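Sábado por la mañana, café doble y por fin un rato para escribir sobre lo que llevo semanas contando a todo el que se deja. En el trabajo tenemos un brazo robótico. Y me encanta.

Para quien llegue nuevo al blog: trabajo en Kosenano, una empresa que vende menaje y cosas de casa por internet, y estoy en preparación de pedidos, en la parte de vidrio. Tarros, copas, jarrones, todo lo que se rompe con mirarlo mal. Tengo 214 referencias a mi cargo y las conozco todas por el peso, por el sonido que hacen al apoyarlas y por lo mucho o poco que resbalan con guantes.

El brazo llegó después de las fiestas, con dos técnicas de Fokia, que es la empresa que nos lo está montando. Mi primera reacción no fue tan entusiasta como ahora, lo reconozco. Cuando en la reunión de turno dijeron la palabra "automatización" se hizo un silencio de esos que pesan, y en el vestuario no se habló de otra cosa en toda la semana. Que si a quién le iba a tocar, que si los contratos temporales, que si en el almacén de Ciner habían puesto cintas nuevas y luego no renovaron a media plantilla (esto último lo contaba cada uno de una manera, así que vaya usted a saber).

Lo que pasó en nuestro caso es que nos pidieron ayuda. Las técnicas saben muchísimo de motores, de trayectorias y de programación, pero no habían embalado un tarro de vidrio acanalado en su vida. Y el vidrio acanalado tiene su aquel: la pinza apoya en el canto de las estrías y, si la pieza entra un poco girada, patina. Yo eso lo sé porque a mí también me patina. Se lo dije casi de pasada, mientras recogía, y a la mañana siguiente lo tenían apuntado y querían que se lo enseñara con las manos, despacio, una y otra vez. ¡Me pasé el turno entero explicando cómo cojo un tarro!

Desde entonces mi jornada ha cambiado bastante. Antes eran ocho horas de estante a mesa, mesa a caja, caja a carro. Ahora dedico las dos primeras a lo de siempre y luego me voy a la mesa del brazo, donde preparo las piezas, las cambio de sitio, decido cuáles son "fáciles" y cuáles "de mala leche" (la clasificación es mía y ya la usa todo el mundo) y anoto lo que hace en cada intento. Tengo mi propia hoja, con mis columnas. La primera vez que escribí "cierra antes de tiempo, probar dos dedos más abajo" y me hicieron caso, volví a casa dando saltos.

También hay días malos, claro. El jueves estuvimos toda la mañana con una copa de pie fino y no hubo manera. El vidrio transparente le cuesta, porque la cámara ve lo que hay detrás y se lía con los reflejos del techo. Con el de color va mejor, aunque no siempre, y por eso seguimos trabajando con los tarros de colores de la serie Mamo, que pesan lo suyo y aguantan bien de pie. Las copas tendrán que esperar a marzo, me parece a mí.

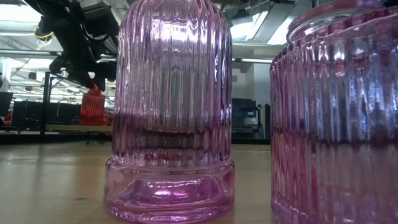 Los tarros rosas son mi debilidad, lo digo desde ya. Y cuando la pinza está abierta ahí encima, apuntando a la mesa, todavía me quedo mirando como una cría. Se lo contaba a la gente del turno de tarde y no todo el mundo lo vive igual. Una compañera me dijo que muy bonito todo, pero que a ella nadie le ha explicado qué pasa con su puesto cuando el brazo aprenda, que enseñar a una máquina también es trabajo y que eso debería notarse en la nómina antes de que se note en la plantilla.

Le di muchas vueltas el fin de semana pasado, porque tiene razón y yo, con la emoción, me lo había saltado. Así que el lunes lo llevamos juntas a la reunión. Pedimos dos cosas: que las horas en la mesa del brazo se reconozcan como formación, con su categoría, y que pueda apuntarse cualquiera del almacén que quiera, también el turno de tarde, que siempre se entera de todo lo último. La primera la están "estudiando" - ya sabemos lo que puede durar eso - y la segunda la aceptaron en el momento. Ya hay cinco personas en la lista, y la compañera que os decía se apuntó la primera.

A mí lo que más me ha cambiado es el cuerpo, y de esto se habla poco. Llevaba años con la muñeca derecha fastidiada de hacer el mismo giro para meter la pieza en la caja. Este mes, repartiendo el día entre la línea y las pruebas, no me he puesto la muñequera ni una vez. Si el brazo acaba quedándose con ese giro y a mí me deja las piezas raras, las cajas imposibles y las devoluciones con nota del cliente, yo firmo ahora mismo. Pero quiero que lo firmemos todos y por escrito, ahí me ha convencido.

La semana que viene probamos con los tarros más cerca unos de otros, casi tocándose, como van en el estante de verdad. Tengo preparadas unas cuantas combinaciones de las de mala leche. Ya os contaré, y si alguien que me lea trabaja con algo parecido, con vidrio o con lo que sea, que me escriba en los comentarios cómo se han organizado los turnos, que nos vendría de perlas para la próxima reunión.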